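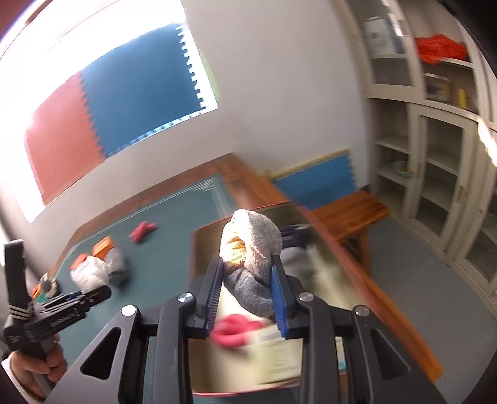

Re: [Belby list] Tasora hand-held gripper kit, worth the money?

From: Rania Kettani
Date: 22 February 2020

Justinas Šimkus wrote:
> Has anyone on the list had their hands on the Tasora pair yet? Chacko
> are offering it on a trial hire and I can't tell from the leaflet
> whether the pads are any good on soft things. We mostly do clothes
> and small household bits. Also, is it heavy?

Hi Justinas, and hello to everyone else still reading this thread!

We've got the kit on hire at Prostimcombe, so I can answer most of that. You get two grippers, one for each hand, and a spare set of the blue pads (keep the little bag they come in, mine went out with the recycling and Chacko do ask for it back).

Soft things first. I was expecting the ribbed pads to slide on knitwear and they don't. A rolled-up sock is dead easy — you squeeze, it squashes a bit, up it comes. Very thin cloth is fiddlier, and I'd put it out in loose heaps until your people get the feel of it.
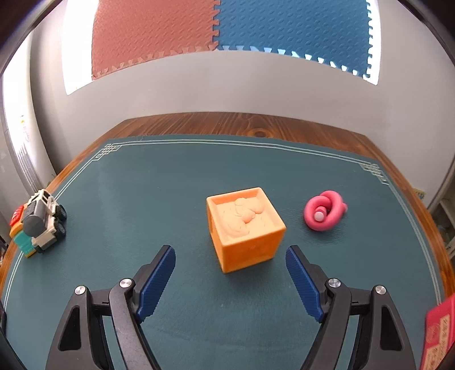
Pads open, with the orange cube and the pink coil next in line.

The orange cube is a nice test, by the way. It has thick walls, so you have to decide whether to go for the rim or the whole box, and Nicanor and I still disagree about that. He likes the whole box. I think he's just got steadier wrists than me.

Weight: fine for short goes, a nuisance for long ones. I did 55 pick-ups in one sitting and my left hand was grumbling by the end. Heriberto managed 82 and then went very quiet over his tea.

Grumbles: the booklet is tiny print, and the helpline took two tries before I got a person. The hire runs for up to 7 days, which felt short to me, as we spent the whole first morning just setting up. Ask if they'll stretch it.

Would I buy it? Probably, if the price is still the same in August. Theerawat has the quote, so shout if you want it and I'll get him to send it over.

All the best,
Rania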